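Speaker notes – "Gathering examples by hand"
Decha Mahawong, Prultdale
Afternoon session, slot of 25 minutes plus questions

Opening (2 minutes)

Say who I am and who I work with. Boonmee Nakpan ran most of the recording and should get the credit for the numbers. She is in the second row and will take the hard questions on labelling.

The talk covers one month of work, June, on a single family of tasks: picking up cloth and putting it somewhere else. I won't cover the model beyond one slide. If people want the model, Sitthichai is the project name to look for and the write-up is on the desk by the door.

Why cloth (3 minutes)

Start with the block example. A block has the same shape before and after you pick it up. A cloth changes shape as soon as you touch it, and it keeps changing until you let go. Two attempts that begin the same way can end a long way apart.

This matters for how many examples you need. With blocks we could get a fair result from a small set. With cloth, the small set taught the system to close its fingers in the right place and very little about what to do next.

Don't go into the maths of contact here. I did that last time and lost five minutes.

How we record (5 minutes)

A person holds the gripper and does the task with it. The camera is on the gripper, so what we store is the view over the fingers, together with how far the fingers are open. The arm comes in much later, when we play back what has been learned.

Points to make:

The person should move at the speed we want from the arm. People speed up after the first half hour without noticing.

Start each recording with the cloth in view. If the first second shows only ceiling, we throw it out.

One attempt per recording. If the cloth slips, carry on and try to recover, then mark the recording as "slip". We keep slips.

Pause on the picture for a moment and let people look at the blue cloth between the two fingers. Mention how wide the lens is: the mattress bulges, and the ceiling lights and the worktables with the arms on them are all in view too. Then point to the blur on the cloth. From this one picture I can't say whether the fingers are closing or opening, and neither could a labeller. That is the reason we label from the whole recording. 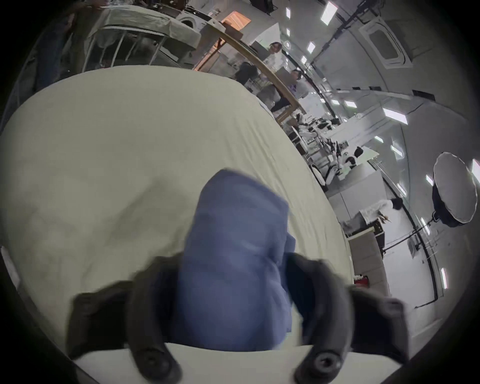

What we collected (4 minutes)

We recorded 269 attempts on the mattress task. After checking, 182 were kept as they were. The other 87 were cut down or dropped. Read those out slowly, as the slide has them in small type.

Most of the dropped ones fall under two heads. Either the fingers were out of view for part of the attempt, or the person changed their grip on the handle and the camera jumped. There was a third, smaller group where the file simply failed to save. Boonmee has since changed the software so that it beeps when a file is closed properly. It is an annoying beep but it works.

Each attempt was capped at 90 seconds. Some people in the field use no cap at all. We found that long attempts were mostly people trying to make the cloth neat, and neatness was not part of the task.

Labelling (4 minutes)

Three marks per recording: first touch, cloth lifted, cloth released. We began with a longer list and gave up on it, as two labellers would rarely agree on things like "cloth flattened".

If somebody asks about automatic labelling: we tried the Gerkero tool on the release mark only. It was often late when the cloth stuck to one finger. We still use it for a first pass and correct by hand.

What I would change (4 minutes)

Vary the cloth sooner. We stayed with one kind for too long.

Vary the person sooner as well. Left-handed people approach from the other side and the early set has hardly any of that.

Write down the starting shape of the cloth – flat, folded or bunched – at the time of recording. We went back and added it afterwards and it took Boonmee most of a week.

Next steps and close (3 minutes)

The Vandthorpe group will repeat the mattress task in their own room with our instructions and no help from us. If their recordings can be mixed with ours, the instructions are good enough to share. If they can't, we will rewrite them and try again.

Leave the contact slide up during questions. Ask the chair for the hand-held microphone, the lapel one cut out in rehearsal.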